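Manipulation Studio, Handout 6
Moving While Looking: Wrist Cameras and Arm Speed
Instructor: Rozália Dobos. Lab lead: Csenge Balogh.

Bring this to lab on Friday, along with the joint limit table from Handout 5. If your team still has blanks in that table, fill them in before you come, please!

Where we are

Last week every team got the arm to reach a taught pose and come back to it. I was thrilled. Two of you even had the return path smooth enough that Csenge stopped what she was doing to watch. Now we start closing the loop, so the arm will be looking at what it's reaching for and changing its mind on the way, and for me that is where this course gets really fun.

Up to now the camera on the stand has done all your seeing for you. It sits still, it sees the whole work area, and its pictures are easy to love. The trouble starts when the hand gets close to the object and blocks the view at the exact moment you want it most. A camera on the wrist rides along with the hand and gets a closer look the nearer you come. What you pay for that is a viewpoint that never holds still.

Two frames to keep straight

The base frame is bolted down. The camera frame travels with the wrist. When your detector says an object is a little to the left, it means left in the camera frame, and if you feed that number straight into a base frame command the arm will go somewhere surprising. Every year at least one team does this, and it's a great way to learn it, so long as your speed cap is on.

Write the chain out by hand once: base to wrist, wrist to camera, camera to object. The wrist to camera piece is fixed as long as the mount doesn't shift. Your calibration from the Lirkum exercise gives you that piece. If anyone loosens the mount, run it again.

Timing

Your image and your joint angles have to come from the same moment. The logger stamps both, but they arrive at different rates, so for each image you need to look up the joint reading closest in time (or interpolate between the two on either side, which is nicer). The practice log, named Vurberg, has 3,554 joint readings and 903 images. Work with that before you touch your own data. There is a gap in it after image 215, and your code should notice the gap and carry on – not crash, and not quietly pair an image with a stale reading.

Blur and speed

While the shutter is open, the camera keeps going. Any point in view gets smeared along the direction it moves across the image, and the length of the smear is its speed across the image times the exposure time. Double the wrist speed and you double the smear. Halve the exposure and you halve it again, but the picture gets darker and you'll be tempted to turn up the gain, which brings in noise.

Turning matters as much as sliding. A small rotation at the wrist sweeps the whole view sideways, near things and far things alike, while a straight slide smears the near things more. So if your images are bad on a path that looks slow, check joint six before anything else. 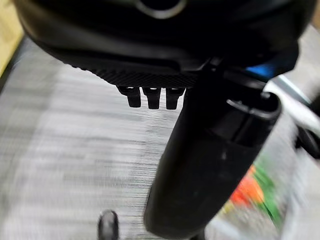
Takács, our shared segmentation script, sorts pixels by color first and shape second, and that order was chosen with moving cameras in mind. Color survives a smear much better than an outline does. Take the two objects beside the finger, at lower right: you can still tell orange-red from green right away, but I wouldn't want to bet my lunch on the exact shape of either one. The gray floor has gone to streaks running sideways, so that's your smear direction, free of charge. Meanwhile the three little black tabs under the housing are still easy to pick out. They ride with the camera, so they make a handy reference patch when you want to check focus separately from motion.

Mask out the gripper before you run Takács. The housing and the finger take up a lot of pixels, and they will pull your brightness estimate toward dark if you leave them in.

What to do in lab

Start with the arm at 30 percent speed and run the Oltstead path, the one with the long sweep and the short approach. Save the log. Then lower the speed on the approach only and run it again. Keep the lights and exposure the same for both runs, or you won't know what you're comparing.

For each run, pick one image from the sweep and one from the approach. Measure the smear in pixels on some small, high contrast feature, then work out what the smear should have been from the joint speeds and your exposure setting. They won't match perfectly. Tell me which way they disagree and give me your best guess at the cause – I love reading these, and a thoughtful wrong guess gets full credit.

One person stays at the stop button whenever the arm is powered. Swap that job between runs so everybody gets time at the keyboard.

To turn in

Your four images with the measured and predicted smear for each, your time matching code, and a short paragraph on what speed you'd choose for the approach. One submission per team, with all names on it. Csenge will be in the lab until 6:30 p.m. if your log won't open.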